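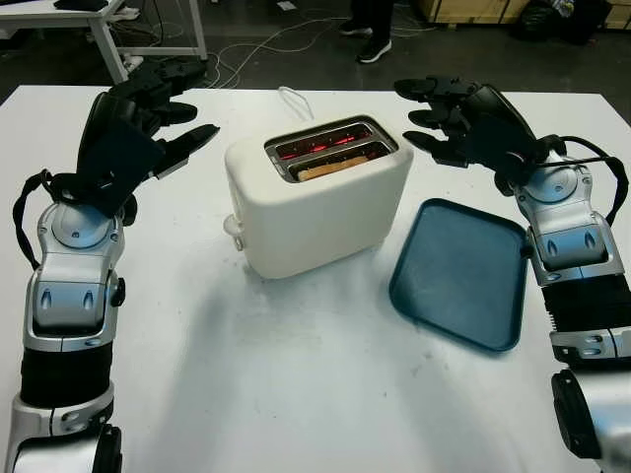

# clatden-breakfasts

A table of what people in Clatden say they eat in the morning, collected by postcard. It has 179 rows. We mailed 200 cards, and the other 21 are presumably still stuck to refrigerators.

Maintained by Tahira Mohmand and Lizeth Mamani. Cards went out in October and the last one we accepted came back in December with a gravy stain on it.

## Files

- `breakfasts.csv`: the cleaned table, one row per card
- `raw_cards.csv`: what people wrote, spelling and all
- `codes.md`: how we turned the second into the first, with some bitterness

## Columns

| column | what it holds |
|---|---|
| `card_id` | printed on the back of the card |
| `street_group` | north or south of the canal |
| `main_item` | toast, cereal, eggs, leftovers, other, none |
| `spread` | free text, lowercased |
| `drink` | tea, coffee, juice, water, other |
| `eaten_at` | 24-hour time as reported |
| `remarks` | up to 200 characters, then we cut it |

`remarks` is the best column and the least useful. If you plan to load only one thing for fun, load that.

## Known problems

**Toast.** We asked for a "main item" and a great many people wrote "toast and," followed by something most of us would call the main item. Toast won by default. Lizeth disagreed with this rule, and her version is kept in `codes.md` under "The other way."

**None.** A `none` in `main_item` means the person wrote none, nothing, or a dash. It doesn't mean they skipped breakfast. One of them lists three spreads.

**Times.** Half past six was popular to a degree I don't believe. People round, and they round toward virtue. Anything later than 11:00 is left alone, with our respect.

**Marmalade.** Spelled 2 ways in the cleaned file. We meant to fix it before release. The script in Riditz (our cleanup tool, see its own README) treats them as separate foods, and by the time Tahira noticed, the charts had been printed.

**Households.** One card per address, so whoever got to the mail first speaks for everybody. Teenagers are thin in here.

## Please don't

- Use this to say anything about nutrition. No amounts were collected.
- Compare it to the Addo cards. Those asked about "yesterday" and ours asked about "usually," and people's usual selves eat a lot more fruit.
- Try to work out who card 88 is. Everyone in town already knows.

## Loading

It's a plain comma-separated file in UTF-8. Quotes are doubled inside `remarks`. If your spreadsheet turns `eaten_at` into a date, set that column to text on import.

## License and thanks

Free to use and change, with credit to the Clatden postcard project. Nemora printed the cards at cost and chose the yellow.

Corrections go in the issue tracker. Card owners may amend their own rows, and so far one has, to upgrade "jam" to "good jam."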